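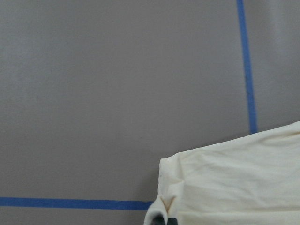

A cream-colored cloth and two strips of blue tape on a gray surface.

Does Cold Water Really Save Your Shirt?
by Mitra Jalali

Somebody in your family has probably told you how to get a stain out. Use salt! Use hot water! No, never hot water! They can't all be right, so let's be a bit suspicious.

First, what is a stain? Cloth is made of threads, and threads are made of tiny fibers twisted together. Between the fibers are very small gaps. When you spill juice, the colored bits slide into those gaps, and some of them cling to the fibers.

Is hot water always best? People say so, but ask them about blood or egg. Those have protein in them, and heat makes protein change shape and set, the way an egg goes firm in a pan. Cold water is the better bet there. For greasy stains, warm water and soap usually do more, if the label says the cloth can take it.

What about salt on grape juice? Salt can soak up some liquid while the spill is fresh. So can a plain dry rag. I have heard people call salt magic, and I'd like to know if they ever tried the rag.

Then there are bottles that say "removes 1,000 stains." Which ones? Who checked? On what kind of cloth? If the label doesn't tell you, the number isn't much help.

Try it yourself. Ask a grown-up for an old rag and cut it into four pieces. Put one drop of juice on each. Rinse one in cold water, rinse one in warm water, put salt on the third and leave the last one alone. Wait 11 minutes, then look. Did your pieces match what you were told? Do it again on another day before you believe the answer.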